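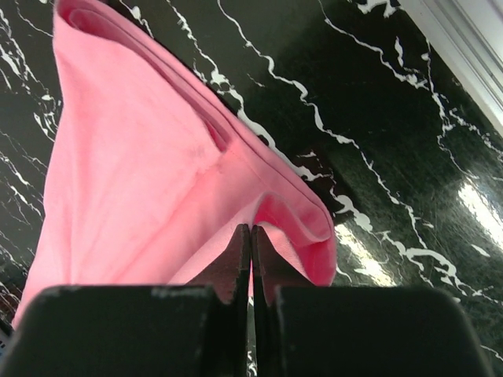 Trenero opens its Saturday clothes mending and sorting room to all comers

Families with bags of outgrown clothes sitting at the bottom of the wardrobe (and we know there are plenty of you) will have somewhere cheerful to bring them from March, when Trenero opens the doors of its new sorting and mending room every Saturday from 10am.

The room has been fitted out with long folding tables, good lamps and more hangers than anyone thought possible, thanks to a grant of £3000 from the textile firm Parkenix. Clothes brought in will be checked over at the seams, cuffs and hems, washed if they need it, mended where a few stitches will do the job, then folded and passed on to local households free of charge.

Trenero has been collecting clothes on a smaller scale for 2 years, mostly out of a corridor, and last winter it handed on 1004 items, from babies' vests to heavy winter coats. Soft knitted tops and children's jumpers go quickest, and the team would be delighted to see many more of them, in any colour and any size.

"People often say sorry when they hand us a bag, as though a loose hem or a missing button were something to be ashamed of," said Joyce Nzioka, who runs the project. "Please don't! We love a loose hem. There is nearly always somebody at the table itching to get at it with a needle, and a top that has been outgrown in one house can be a favourite in the next."

Visitors are welcome to stay and learn as well as drop off. Radek Oravec will be showing beginners how to turn up a sleeve and close a split seam by hand, and Nyokabi Masanja will lead a folding session for anyone whose drawers have got the better of them. There are places for about 25 people at each session, tea is included, and children may come along with a grown-up.

Clothes should be dry and bagged, please, with socks in pairs if you can possibly manage it. Shoes, duvets and pillows cannot be taken at present, as there is simply not the shelf space.

To book a place or ask about larger donations, contact Jeptoo Okoth at the Trenero office, weekdays between 9am and 4pm.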